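5. Failure Analysis: Uncommanded Finger Closure During Enclosure Assembly

Written up by Jui-lin Kuo and Haziq Harahap, with operator notes from Izzati Pillai.

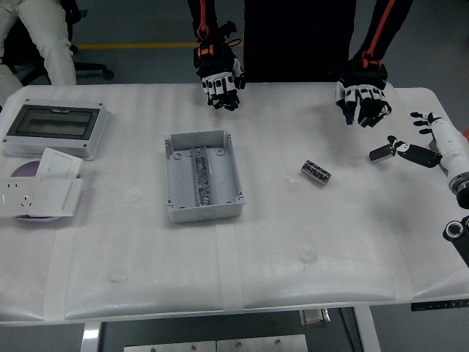 We had planned this section as a table of grasp failures by part type. That table is now in the supplement. What follows is mostly one fault, which took up the back half of the project and which we think matters more to other groups than whether a switch plate is harder to pick than an outlet plate (it is, slightly).

Short version. Robot fingers closed when the operator's fingers were open. No alarm, no dropped packet warning, nothing in the console. 16 confirmed events in 3066 logged episodes. Five of them with a person's hand inside the reach of the fingers.

5.1 Task and conditions

Electrical assembly, bench top. Operator wears the motion-capture gloves and drives both robot hands. Parts are the open enclosure box with its DIN rail, a terminal block, the box lid, and assorted wall plates (Fig. 5). Target operation is to pick the terminal block, bring it over the box, hook it on the rail, press until seated. Wall plates are there as distractors in some episodes and as pick targets in others. Foam sheet stays on the table throughout, taped down. Without it the plates are close to impossible to get a fingertip under and we lost a lot of early time to that.

The operator stands at the table. Not behind a screen, not in another room. This was a deliberate choice made in the first month and we come back to it in 5.5, as it is the thing we would change first.

All episodes were run in the Gasholm cell. The Naletside cell has the same hands but an older build of the retargeting layer (Pinheiro) and did not show the fault. We did not see why that mattered for far too long.

5.2 What happened

The first event we are sure of was on a Friday, late, Pillai operating. Her note, in full: "R hand shut on block while I was moving over box. Did not close. Opened and shut again, then fine." Logged as operator error. Reasonable at the time, everyone's fingers twitch by the end of a session, and the block had just been dropped twice the normal way.

Second event, same operator, again over the box. Again logged as operator error. At this point we had almost 1000 episodes and two odd closures did not look like anything.

The third one got attention. Prasetyo Wibisono had reached in to straighten the terminal block between episodes, which the protocol allowed as long as the operator called "holding" and kept both hands open. Operator called it. Hands were open. The lower finger pair closed against the side of his index finger and held. Force was within the hand's normal grip limit and he pulled free, no injury, red mark. The operator's own hands did not move; Wibisono was looking straight at them and so was Bayu Liew, who was keeping the log.

We stopped for the day. Then, and this was a mistake, we started again the next morning after a recalibration that appeared to clear it.

5.3 False leads

Listed in the order we chased them, including the dumb ones, in case it saves someone a week.

Glove calibration drift. First suspect and the most natural. Finger zero does move over a session, straps loosen, hands get warm. But drift is slow and one sided and what we had was a jump. Recalibration seemed to help only because it restarts the retargeting process. We noted that restart in the log and did not think about it.

Hand firmware. Sent traces to Drutov, who integrated the hands for us. Their reply was that the hands did exactly what they were told to, and they attached the command stream to prove it. They were right. We should of looked at that stream ourselves before writing to them.

Magnetic interference from the rail. Popular theory for about two weeks. The first two events were over the box, the box has a metal rail in it, everyone liked it. Harahap ran a full session with the rail taken out and got a closure in the middle of it, over bare foam. End of theory. In hindsight the box correlation is simply that operators spend the most time there, moving slow.

Radio dropouts. Partly right, wrong direction. See below.

Operator twitch. Ruled out by side video for all events after the third. Cannot be ruled out for the first two, which have no side video. We count them anyway. Signature in the command stream is identical.

5.4 Cause

Two things together, neither harmful alone.

(a) The newer retargeting build added a hold-last-pose behavior. If glove data goes stale the layer keeps sending the last good finger pose. This is sensible. A hand that goes limp on every short dropout will drop the part, and dropping parts is what the change was made to fix.

(b) Left and right gloves share one pose buffer, indexed by side. On reconnect after a dropout, the side index was read one cycle before it was written. For most reconnects this is harmless as the index already holds the correct value. If both gloves dropped inside the same window, and the right one came back first, the right side could be handed a pose from the buffer's previous occupant. Which could be several seconds old. Which, if the operator had been gripping, was a grip.

So: operator grips, releases, opens. Both gloves drop out for a moment. Right glove reconnects. Robot hand receives an old grip pose stamped with a fresh time. Everything downstream checks the timestamp and is happy.

That stamp is the real problem in our view. The stale pose was re-stamped on the way out of the buffer, so the watchdog, whose whole job is to catch old data, was looking at a number that had been made new one line earlier. The watchdog passed its own tests every time. It was tested by pulling a glove battery, one glove, and one glove never triggers this.

Reproduced on the bench by Kuo with scripted double dropouts and no person anywhere near the cell. Once we knew what to send, it came up on demand. The Naletside build has no hold-last-pose so it has nothing old to replay. Copying the newer build over there had been on the to-do list for December.

5.5 Why it reached a person

The software bug is fixed and is not very interesting by itself. The following is.

The "holding" call was treated as a safe state. It was a spoken agreement between two people about what the operator would do with their hands. It had no effect on what the robot was allowed to do. Drives were live, grip limit unchanged, command stream open. Everyone in the group knew that when asked. In practice after a few hundred resets nobody acted like it, authors included.

Resets were frequent. Small parts, they slide, they flip, the terminal block in particular likes to end up at an angle where no reasonable approach works. Pressing the stop and re-homing both hands costs time on every reset and the protocol was written with throughput in mind. We wrote it. The quota per session was ours as well.

Operator at the same table as the hands. Gives good depth perception and we still believe the demonstrations are better for it. But the operator's own fingers are over the work area for long stretches, and two of the five close calls involved the operator and not the person resetting. A hard separation would of caught all five regardless of the bug.

Under-reporting. We went back through the command streams after the fix and found events with no matching note in the log. Asked about it, operators said the first ones had been marked as operator error so they assumed the later ones were their fault also. This is on us. Labelling an unexplained motion as human error, with no evidence, taught people to stop telling us.

5.6 Changes

Finger poses carry the capture time end to end. Nothing restamps. Watchdog reads capture time only.

Buffers split, one per glove, no shared index.

After any dropout on either side the hand holds its present position and will not move again until the operator opens fully and closes once. Operators disliked this for a day or so.

"Holding" is now a foot switch that cuts finger drive on both hands. Spoken call is kept as well but means nothing to the system. No reaching in without the switch down and the lamp on.

Grip limit lowered during transit, raised only when fingertips report contact. Some cost in dropped blocks. Accepted.

"Operator error" removed from the log form. Replaced with "unexplained motion", which stops the session automatically and needs a second person to clear.

Not yet done: physical separation of operator and hands. Needs a new table layout and probably a second view for depth. Until then the above are all software or procedure and should be read that way.

5.7 Effect on the data

Episodes containing a confirmed event are dropped from training and released separately, with command streams. Episodes between the first event and the fix are kept but flagged. We checked for partial replays too short to close a finger and found a handful of small jumps in the right thumb, these are flagged too. Policies trained with and without the flagged set did not differ in any way we could measure on terminal block seating, though our evaluation is small and we wouldn't lean on that.

One caution for anybody reusing the earlier release. Timestamps in it are the restamped ones. They look clean. Capture times can't be recovered for that portion, so any latency figure computed from it is wrong, including the one in our own workshop paper.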